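教科書 > 美容科学 > 第7章 洗浄と皮膚
印刷する | メールで送る

第7章 洗浄料のはたらき

皮膚の表面には、皮脂、汗、古くなった角質、それに塗布した化粧品が残っている。水だけで落ちるのは主に汗と水溶性の汚れで、油性の汚れを除くには界面活性剤か油剤が必要になる。本章ではまず界面活性剤の構造を確認し、続いて石けん、クリーム、オイルの3種の洗浄料を比べる。

石けんは弱アルカリ性で、洗い上がりはさっぱりするが、すすいだ後につっぱりを感じる人がいる。健康な皮膚のpHは弱酸性に保たれており、洗浄で一時的に上がっても時間とともに元へ戻る。戻る速さには個人差があり、乾燥の進む2月には遅くなりやすい。

7.3節では、オルトホルム校の実習で使うメルカンス社の洗顔クリームを例に、成分表示の読み方を扱う。表示名称は19あり、配合量の多い順に並ぶ。 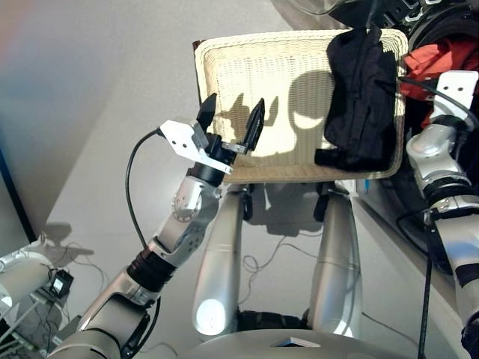
ただし配合量が1%以下の成分は順不同でよいため、後半の並びから量を推定することはできない。章末の演習25では、この規則を使って2つの製品の表示を比較する。電卓は不要である。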